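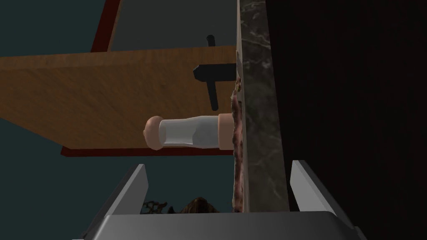
Wood grain runs the long way. Dark red on the edge.

Workshop > Finishing > Oiling a shelf board

Quick one on oiling a bare wood shelf. Did four of these for the hallway at Orthorpe in April and got asked for the steps twice, so typing it up.

You need: sandpaper, 120 and 240. Hardwax oil, clear. Lint free rags. A white pad. Masking tape if the edge is painted. Gloves.

1. Take the board down. Don't oil it in place, you'll get it on the wall. I did.

2. Tape the painted edge. Press the tape down hard with a fingernail or the oil creeps under.

3. Sand with 120, always along the grain. Cross scratches look fine till the oil goes on, then thats all you see. Then 240. Stop there, any finer and it won't soak in.

4. Vacuum, then wipe with a barely damp rag. Let it dry. Grain feels fuzzy? One light pass with 240 again.

5. Stir the can. Dont shake. Pour a small puddle and spread it thin with the pad, thinner than you think.

6. Wait 9 minutes, wipe off everything that's still shiny. Leftover oil goes sticky and stays sticky.

7. Ends next. They drink more, so give them a second wipe of oil while the first is fresh.

8. Overnight on battens. Flip, do the underside. Skipping the underside is how boards cup.

9. Second coat, same again. Pull the tape before it dries.

Rags: lay flat outside to dry or drop them in a bucket of water. Never balled up in the bin, they can catch fire on their own.

Leave it 7 days before anything heavy goes on. Books ok after that, plant pots need a saucer.

Letay Fikre does a third coat on kitchen shelves. Haven't tried it. Water rings on mine came out with 400 grit and a dab of oil, let it sit, buff.

Painted edges next, when I get to it.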